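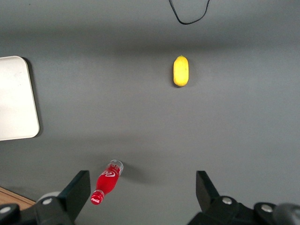

206

# Ripening and Storage of Fruit

*Arif Weerasinghe and Mitali Akanda*

## Scope of the chapter

A harvested fruit is alive. It takes up oxygen, gives off carbon dioxide, water vapour and heat, and uses the sugars and acids it held when it was picked. No further supply reaches it from the parent plant. The length of time for which it can be kept is set by the rate at which these stores are used, by the rate at which water is lost, and by the growth of moulds and bacteria on or under the skin.

The chapter deals with whole, fresh fruit between harvest and sale. Dried, frozen and tinned fruit are treated elsewhere in the book. Vegetables are mentioned only where their behaviour helps to explain that of fruit. The reader is assumed to know the general equation for respiration and to be able to read a simple graph of rate against time.

## Terms used

**Maturity** is the stage of growth at which a fruit, once picked, will go on to reach an acceptable eating quality. A mature fruit may be hard, green and sour.

**Ripeness** is the stage at which the fruit is ready to eat. In some kinds it is reached on the plant only; in others it may be reached after picking.

**Senescence** is the period of decline after ripeness. Cell walls weaken, flavour is lost and the tissue becomes open to attack by moulds.

**Respiration rate** is the mass of carbon dioxide given off by a given mass of fruit in a given time. It is always stated with the temperature at which it was measured. A rate quoted without a temperature is of no use in planning a store.

The words *mature* and *ripe* are used loosely in trade. In this chapter they are kept apart throughout, and students should do the same in written work.

## Two patterns of respiration

Fruits may be placed in 2 groups according to the way in which their respiration changes as they ripen.

In the first group, the climacteric fruits, the rate falls after growth is complete, reaches a low point, then rises sharply to a peak and falls again. The rise goes with softening, a change of skin colour and the release of the compounds that give the fruit its smell. Apples, pears, bananas, mangoes and tomatoes belong to this group. They can be picked when mature but unripe, carried some distance while still firm, and ripened near the place of sale.

In the second group, the non-climacteric fruits, there is no such rise. The rate falls slowly from harvest onwards. Oranges, lemons, grapes, strawberries and pineapples belong here. Fruits of this kind must be left on the plant until they are fit to eat. Their skin colour may still change in store, but a change of colour is not evidence that the flesh has become sweeter. The point is often missed with citrus fruit, in which a green skin may cover flesh that is fully ripe.

The grouping is useful but not exact. Some fruits show a small rise that is hard to tell from the effect of handling, and varieties of a single kind may differ. Several melons fall in one group or the other according to type.

## The part played by ethylene

Ethylene is a simple gas made by plant tissue. In climacteric fruit a small amount starts the ripening process, and the ripening tissue then makes a good deal more. The process therefore feeds itself, and once well under way it can be slowed but not undone.

Three practical results follow.

1. One ripe or damaged fruit in a closed space may bring on the ripening of the fruit stored beside it.
2. Fruit can be ripened to a planned date by adding ethylene to the air of a sealed room.
3. Kinds that give off much ethylene should not share a store with kinds, or with leafy vegetables, that are harmed by it.

Non-climacteric fruit makes little ethylene, though it may still respond to the gas. In citrus fruit the usual response is a loss of green colour from the skin.

## Temperature

Of all the conditions in a store, temperature has the greatest effect. Over the range that most fruit will stand, a rise of ten degrees Celsius multiplies the rate of respiration by a factor which is commonly over 2. The factor is written *Q*₁₀. It is not constant. It tends to be larger at the cold end of the range and smaller at the warm end, and it loses its meaning altogether once the tissue has been damaged by heat.

The heat given off by the fruit must be removed along with the heat that enters through the walls, floor and doors. The heat brought in with a new load, known as field heat, is usually the largest single item on the first day. A store which holds its set temperature well when full and cold may be quite unable to cool a warm load in a reasonable time. For this reason many packhouses cool the fruit in a separate room before it goes into store.

Low temperature has its own limits. Fruits from warm climates suffer **chilling injury** at temperatures well above freezing. The signs include pitting of the skin, browning of the flesh and failure to ripen — and they may not appear until the fruit has been returned to warmer air.

## Water loss

Fruit tissue is mostly water, and the air spaces inside it are close to saturated. Unless the air outside is equally moist, water vapour will move outwards through the skin. The rate depends on the difference in vapour pressure, on the area of skin for a given mass of fruit, and on the nature of the skin itself. Small fruits lose water faster than large ones of the same kind. A waxy coat slows the loss, and a bruise or cut greatly increases it.

Loss of water is a direct loss of saleable weight. It also causes shrivelling, dullness and a change in texture.

## Worked cases

The text returns at several points to 2 stores. The Girkmont store holds apples for long periods in sealed rooms with reduced oxygen. The Chantharasri packhouse handles mangoes, which pass through in a matter of days and are ripened on arrival at Jidov. The cases were chosen for their contrast in both temperature and length of storage. Floor plans and load tables for each are given at the end of the chapter, and the tables should be copied out before the first set of calculations is attempted.

The next section sets out the measurement of respiration rate by the closed-jar and flow-through methods, beginning with the closed jar.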